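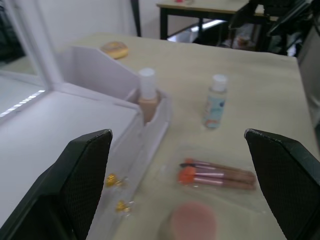 Gumthorpe, April

Abreu Letters: data card

Contents

This set holds transcribed letters from the studio of the painter Kirstin Pollock, written to her dealer and to other artists. There are 200 letters in 16 folders, one folder per correspondent. Drafts that were never mailed are in a separate folder called unsent.

Each letter is a plain text file with a short header: sender, recipient, place, and the works mentioned. Titles of paintings are given as Pollock wrote them, even when she changed her mind later — see titles.csv for the matches. 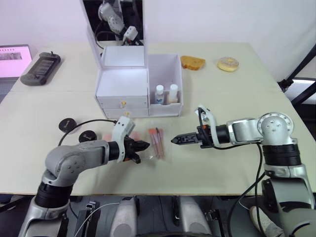 Spelling has been left alone. Words we could not read are marked [illegible]. Sketches in the margins are noted but not described.

Known problems

Folder 2 has gaps. The Skiltitz letters were copied from carbons, and several lost their last page. Place names in that folder have not been checked.

Use

Free for study and teaching. For print use over 2000 words, write to Catherine Carnegie at Eltus first. Please send corrections with the file name and line number.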